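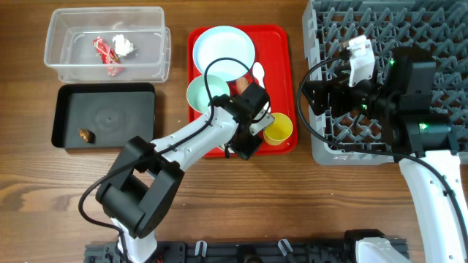 Clearing the table with three containers: does anyone else do this?

Forum: Kitchen and Dining > Cleanup and Dishes

tevmont_kitchen
Posts: 57

We changed how we clear the table after lunch in May and I want to know if other people do it this way or if there is something better.

The setup is three things on the table. A clear plastic box is for trash, meaning wrappers and used tissues. A black tray is for food scraps. A red tray is for dishes, and that one goes to the sink. Everybody is supposed to sort their own stuff before they get up.

The trash part works. People see a wrapper in the box and put theirs in with it. The scraps are the trouble. Small pieces of food stay on the red tray with the plates and bowls and end up in the sink strainer. You can see one in the picture, the long brown piece next to the green bowl, while the black tray only has one little crumb of something in the corner.

There are 6 of us at lunch most days. Should I move the black tray, get rid of it, or just keep reminding people?

----------

sinkside
Posts: 2,000

Get rid of it. Two containers, dishes and everything else. Scraps and trash go in the same place and you are done. Every extra category is one more thing people get wrong.

----------

Cornitstead
Posts: 318

Disagree with sinkside if they compost. If the scraps go in a compost pail then a tissue is fine but a candy wrapper is not, and you will be picking wrappers out with your fingers. OP, do you compost?

----------

tevmont_kitchen
Posts: 57

Yes, we have a pail under the sink. It goes out to a bin in the yard. That is the only reason for the black tray.

----------

Cornitstead
Posts: 318

Then keep all three. I would swap the colors, though. Dark food on a dark tray does not show up. Your crumb in the corner is brown on black, and from across a table that tray looks clean. People copy what they see. A white or light tray with a couple of scraps already on it tells them what it is for.

The trash box works because it is see-through. A red wrapper shows from any seat.

----------

rajan_st_annex
Posts: 141

I had the same problem and it was the order, not the color. People pick up their plate first because it is the biggest thing in front of them. Once it is on the dish tray they think they are finished. Whatever was on the plate goes along for the ride.

What we did was put the scrap tray between the seats and the dish tray, so you have to reach over it. You scrape, then you set the plate down. It took a week before people did it without being told.

----------

sinkside
Posts: 2,000

Or one person scrapes everything at the sink. It takes three minutes. I have never understood making the whole table do a job that one person can do faster.

----------

rajan_st_annex
Posts: 141

It takes three minutes if you are not the one doing it every day.

----------

coltlow_dishes
Posts: 22

A different issue, but I would not have the plate and the bowl overlapping like that if the tray gets carried any distance. The bowl is over the edge of the plate, and when you tip the tray a little going through a doorway it slides. I have lost bowls that way. Plate down flat first, bowl in the middle of the plate, spoon in the bowl. Cup in a corner of the tray, where the rim holds it on two sides.

The cup looks close to right already. It is near the corner.

----------

tevmont_kitchen
Posts: 57

We only carry it from the table to the counter, no doorway. But I will try putting the bowl on the plate. Right now people set things down wherever there is room.

The cup and spoon are plastic, so I don't worry about those.

----------

halfpint_mug
Posts: 89

Does the black tray need to be a tray? We use an old cereal bowl for scraps. It has higher sides, so you can scrape a plate straight into it with a fork and nothing jumps out. With a shallow tray you have to be careful, and people who are in a hurry skip it. Then you carry the bowl to the pail and knock it out in one go. A flat tray you have to tip and wipe.

----------

Cornitstead
Posts: 318

The bowl is a good idea, but it will get put on the dish tray with the other bowls. Ours did. Use something that does not look like a dish. A small loaf pan would do it.

----------

halfpint_mug
Posts: 89

Ours has a big chip in it so everyone knows which one it is.

----------

wetrag
Posts: 407

Is that a bare wood table? I would be more worried about the wood than the crumbs. If the trays get rinsed and put back while they are still damp underneath, you will get marks. Dry the bottoms or put a cloth under them.

Also wipe with the grain. Crumbs get pushed into it if you go across.

----------

tevmont_kitchen
Posts: 57

It is wood, with an oil finish. The trays get dried before they come back. There are some round smudges on the inside of the black one that don't come off with dish soap, if anybody knows what to do about that.

----------

wetrag
Posts: 407

Baking soda and a damp cloth, light pressure. If it is a matte finish don't use anything rough or you will end up with a shiny patch. Try it in a corner first.

----------

sinkside
Posts: 2,000

I will say the plastic box is better than a trash bag hung on a chair, which is what my family does. You can pick it up and dump it. I would still drop the third tray.

----------

tevmont_kitchen
Posts: 57

Update after trying some of this. I moved the scrap tray in front of the dish tray like rajan_st_annex said, and put a light-colored loaf pan there in place of the black one. There was less in the strainer. One person still puts tissues in with the scraps, but those can go in the compost so I am leaving it alone.

Baking soda took off most of the smudges. The black tray is now for mail.

----------

coltlow_dishes
Posts: 22

Did you try the bowl on the plate?

----------

tevmont_kitchen
Posts: 57

Yes. It works for the first plate. After that there is a stack and the bowls have to go somewhere else, so I put them along the side.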